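Left gripper drops tracking after a few minutes, right one is fine

Nuno Morais
Mine cuts out after 5 minutes, every time! Same firmware on both. 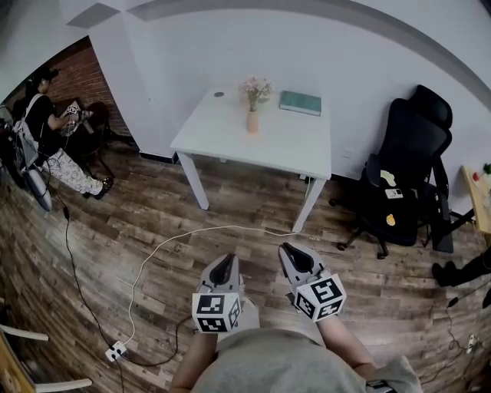

Both grippers, marker cubes on.

I've swapped the cubes over and the fault stays on the left. Error 572 in the log, if that helps.

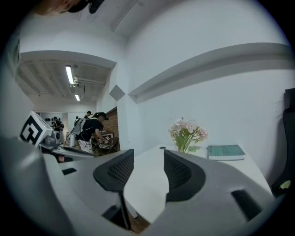 Then the fingers quit answering until I restart. Any ideas?

Serrano
Had 572 in May (ugh). Bad connector inside the handle. Reseat it with the power off.

Orau
try a new cable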